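Trotora gets off the bench

If you've been following along you'll know Trotora is the rover I've been putting together at home, on and off, since December. Khairul did the welding, I did the wiring (twice!), and Hemi keeps finding us better wheels. Finally, some outdoor driving to show you! These two come from the rover's own point of view, one looking down the gravel road and one in the sandy yard by the white building.

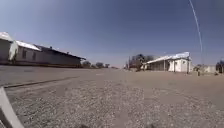
Out on the road and over in the yard, same outing.
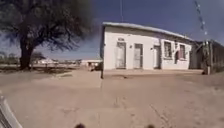 My favourite job so far has been the steering. The first version wandered left no matter what I told it, so I pulled the whole linkage apart and found I'd put one spacer in backwards. Eleven bolts out, eleven bolts back in, and a fair bit of muttering. Anika rewrote the throttle code while I was at it and now it creeps along at walking pace without lurching, which my nerves appreciate.

Still on the list: a proper cover for the battery box, a neater colour than grey primer, and a stop button I can reach without jogging. Yoga reckons we need bigger motors. Yoga always reckons we need bigger motors.

Last updated 10/09/2020
57 shares | 8 comments
© Liv Rønning | Contact | Back to top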